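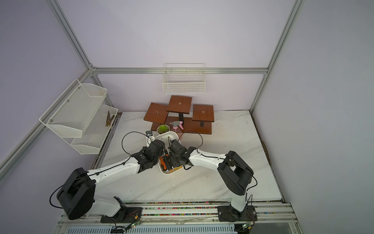
The bimanual cell at Duren was stopped on 11 December 2018 after the right arm failed to hold position during a shared-tray task. The fault was logged by the cell controller as a following error on the shoulder joint, and the cell was locked off within the minute. Nobody was hurt and no part left the enclosure. The task in question is tool sorting, in which both grippers work over the same white tray of screwdrivers. With the shafts pointing upward between the two grippers, there is very little room for either arm to drop before it meets something hard, and the clearance figures in the original risk assessment did not allow for that.

What the log shows

The right shoulder drive reported a position error of 17 mm at the gripper, against a limit of 5 mm. The controller should have stopped both arms together. It stopped the right arm only. The left arm carried on with its programmed move for a further 400 milliseconds and made contact with the right gripper at low speed. The left arm then tripped on its own torque limit.

Piyumi Karunaratne's team took the log apart the same afternoon. The stop signal from the right drive reached the controller on time. The delay was on the outgoing side, where the message to the left drive had been placed in the same queue as routine status traffic. Under light load the queue clears quickly and the fault does not show. Both arms were moving at the time, and the queue was full.

The position error has a separate cause. A connector on the right shoulder encoder had worked partly out of its socket. The cable loops over the arm and had been refitted in October with too little slack at the base, so each full reach to the left pulled on the plug. The same cable on the left arm was checked and found sound.

What has changed

Stop messages between the two drives now have their own channel and no longer wait behind other traffic. Takomis supplied the revised controller software and Brultel has fitted a hard-wired link between the drives as a second path. With both in place, 52 forced stops were run at full reach, with the tray removed. The longest delay between the first arm stopping and the second was 9 milliseconds.

The right encoder cable has been replaced and clamped at the base plate. Cable slack is now part of the weekly check and must be measured with the arm at full reach, not parked.

Speed over the tray is limited to 200 mm per second until the risk assessment has been reissued. Expect longer cycle times on the sorting task.

Action for other sites

Buenaventura runs the same controller version and should keep its cell in single-arm mode until the update is loaded. Sites with older controllers use a different message queue and are not affected, but should still inspect the shoulder encoder connectors on both arms. Report any plug that is not fully seated, even where no fault has been logged, and quote the cable part number in the report.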